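Re: [lab-sim] arm stops dead over the instrument, no contact reported

On Oct 18, 2018, Jaruwan Wiriya wrote:
> We see the Nivik arm fault out above the instrument in the
> Bunnag room. Log says "collision" but we can't find what it hit.
> Happens at step 300 of the run, every single time. Is it the
> planner or the bottle model?

Jaruwan, I love this bug! We chased the same thing in March and I think you have our fault exactly. Renders from my copy of the room are below.

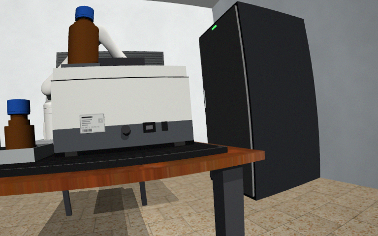
Bunnag room, Stilden build, arm behind the instrument

Look at the low black block next to the upper bottle. In our build its collision shape was still the old one, 20 mm taller than the mesh you see. So the arm link comes down past the bottle, clips a box that isn't drawn, and the safety stop does its job. Turn on the collision overlay and it jumps right out at you.

Please don't just raise the contact threshold - we tried that, and the next run pushed the bottle straight off its plate with no fault at all. On a real bench that's a spill.

Same room again, with the wrist by the block:

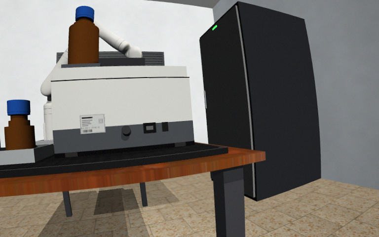

What to change

1. Rebuild the block's collision shape from the current mesh.
2. Put the contact threshold back to the default if you touched it.
3. Drop arm speed to 70 percent for the first run and watch the log.

The Clident exporter caches shapes, so clear the cache first or step 1 does nothing (cost me an evening). Send me the log if it still trips at 300!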